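# Sorting bins: table layout gallery

This page covers the bin end of the sorting table. It belongs with the layout notes for the Nokulora room and uses the same terms. The bins are small, open-topped and meant to be picked up by one person with one hand free. Nothing on the table is fixed down, so the layout can be reset in a minute or two.

The standing rules for the table are short:

- Bins go side by side with the long edges parallel.
- Yellow is always the first bin in the row.
- No lids. A lid hides the contents and ends up on the floor.
- Bottles stand upright. Tubes and sachets may lie flat.
- The load limit per bin is 500 grams. Above that the walls start to bow and the row no longer sits square.

Bistier, the earlier layout, used one deep tray with cardboard dividers. The dividers softened after a few weeks and the small items slid under them. Separate bins take up more table but can be emptied one at a time. The change was made in January and the old tray is now used for packing paper.

## The row 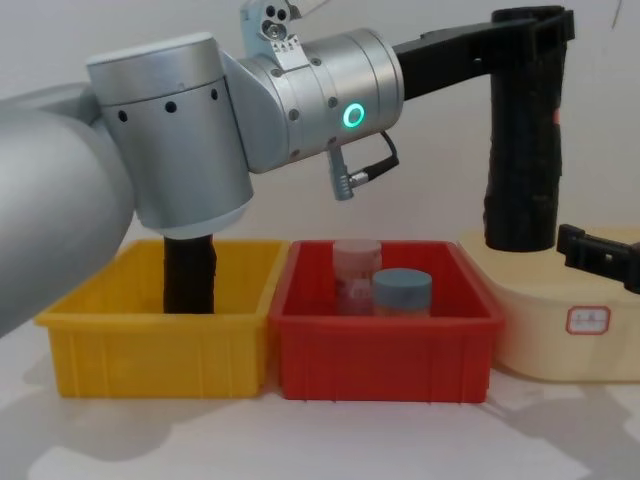
*Three containers in line on the white tabletop, yellow bin at the left, cream-colored container at the right.*

The white surface was kept for contrast. Clear caps and pale labels are harder to find on it than on a dark mat, but spills show at once and it wipes clean with a damp cloth. A gray mat was tried for most of one month. It held dust along the edges and was returned to the supply closet.

Spacing between bins is zero. An earlier version of the layout left a gap of 20 millimeters so that fingers could get down between the walls. In use, the gap collected twist ties and torn corners of labels, and the bins drifted out of line anyway. Closing it up fixed both problems. To lift a bin now, tip it toward the front edge of the table and take it by the rim.

Color carries the sorting code:

| Color | Contents |
|---|---|
| Yellow | Items waiting for a decision |
| Red | Small bottles |
| Cream | Everything going back to the shelf |

The code is printed on the Bepari card inside the closet door. If a bin cracks, replace it with one of the same color. Do not put a spare of another color in its place, even for an afternoon — the mix-ups take longer to undo than the wait for a new bin.

Ribbed walls are preferred when buying replacements. The ribs stiffen the front and give some grip. Smooth-sided bins of the same size cost less but are harder to hold with gloves on. Spare bins are stored nested, up to 32 in a stack, and should be wiped before they go into use.

## Yellow and red

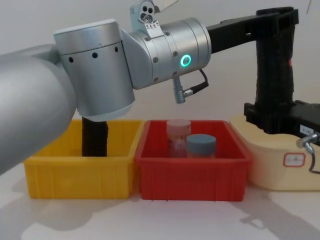 ## Bottles and clearing down

Two small bottles in a red bin is a light load. The bin takes a good many more before they need to be packed close, and loosely placed bottles tip easily when the bin is carried. For a part-filled bin, fold a sheet of packing paper into a strip and set it along one wall. Remove the paper before the bin goes back on the table.

Bottles larger than 40 milliliters go straight to the shelf and skip the red bin. They are top-heavy at this wall height and take neighboring bottles down with them.

Clear-down is done on Saturday, in this order:

1. Empty the cream container to the shelf.
2. Check caps on everything in red.
3. Go through yellow and move each item on. Anything left over gets a Fomen tag with the reason written on it.
4. Wipe the table, then the undersides of the bins.
5. Set the row again, starting with yellow.

Tags are in the top drawer. Use pencil. Ink comes off under the cloth and leaves a stain on the table.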